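Still Waiting on the Robot Butler

Every March the same promise lands in my inbox. A machine is coming that will clear the table, put the stools back and wipe down whatever got spilled. This year's came from Sulden, a startup with an office in Toledo and a price in mind: 4000 dollars for an arm, a two-fingered gripper and software it calls Ustis. The pitch says it handles 90 percent of "routine object tasks" in a home or small shop.

I'd like to know who picked the tasks. A person who tidies a workroom will move a lamp, a rag, a chair leg and a heavy piece of round wood inside ten minutes without stopping to think about any of it. The company's list leans hard on cups and boxes. Those are good things to be able to pick up, and I own plenty of them, but they aren't what makes my evenings long.

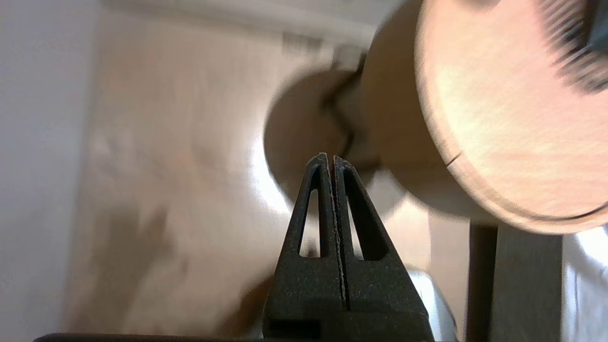 Round wood is a fair test, as it happens. Two flat fingers do well on something thin with parallel sides. Give them a thick cylinder, wider than they can open, and they have to nudge it, hook it or leave it alone. A kid would hug the thing and waddle off.

Natanael Araújo runs a furniture repair shop in Grindton and has sat through more of these demos than I have. "Ask them to do it again with the lights changed," he told me. "Then ask them to do it with my mess." He has yet to buy one. He did say the hands are getting better, and that he'd pay 1000 dollars tomorrow for anything that could sweep under a bench and put the clamps back on the right hooks.

Sulden says clamps are planned for a later update. It would not say which one, or whether the 90 percent counts the times an employee steps in to help. I've asked twice and will print the answer if I get it. In the meantime I wouldn't put down a deposit.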